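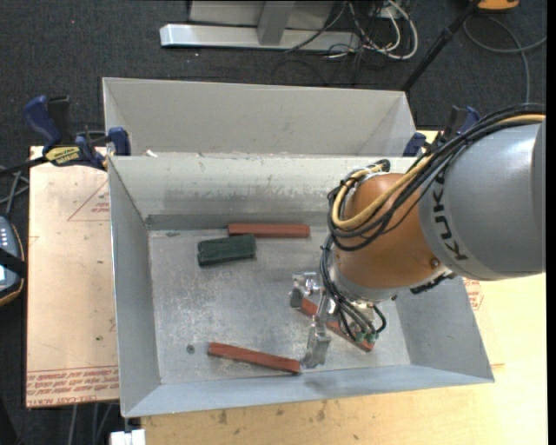 Gudgate open bin, gray metal, with three narrow red blocks and one dark green block.

Gudgate Open Bin, Gray
Item 781
Supplied by Tresombridge

The Gudgate is an open rectangular metal bin for holding loose parts at a workstation. It has no lid and no internal dividers. Parts can be laid in at any angle and taken out from above.

Specification
Material: metal, gray
Inside length: 611 mm
Lid: not available
Load rating: supplied on the order sheet
Pack quantity: 1

Surface
The floor of the bin is left unpainted. Scuffs, scratches and speckled wear show as pale marks against the dull silver-gray and are to be expected in regular use. They are not covered by the warranty. Do not sand or repaint the floor.

Blocks
Gazi blocks are sold separately in sets of nine. Red blocks are long and narrow. Green blocks are shorter and wider, with a slightly rough, mottled surface. Colors can be combined in one order, but each set contains a single color. The blocks do not interlock and may come to rest across one another when placed in the bin.

Placement
Set the bin on a level bench or stand that supports the full base. Leave clearance above the walls for reaching in. Bins must not be stacked when loaded.

Cleaning
Wipe with a damp cloth and dry at once. Remove grit before refilling. Abrasive pads will add to the scratching.

Ordering
Single bins ship from the Drisbridge warehouse in 5 working days. State the item number and, for blocks, the color. Bins returned with parts inside will be refused.

Tresombridge Workshop Supply, Drisbridge | Contact | Terms of sale | © Tresombridge | Back to top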